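3. Setting up the Broseo play kitchen

1. Stand the shelf unit at the left side of the table.
2. Empty the food bag onto the tabletop and spread the pieces out.
3. Check them against the list on page 11.

Caution: Small parts. Not for children under 3.
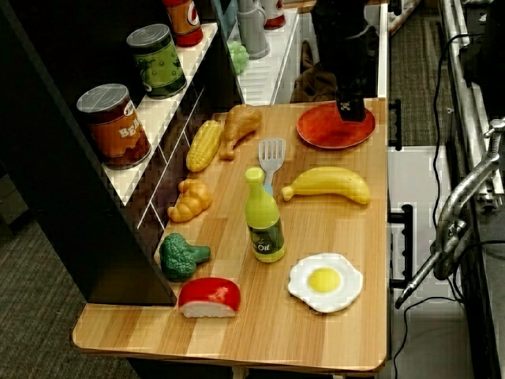 Stocking the shelves is done from the bottom up. Cans go on first, one to a step. With the orange-brown can on the lowest shelf and the green one behind it, both labels can be seen. Pitchers and bottles go on the upper shelf.

Note: To order missing pieces, quote part 1207.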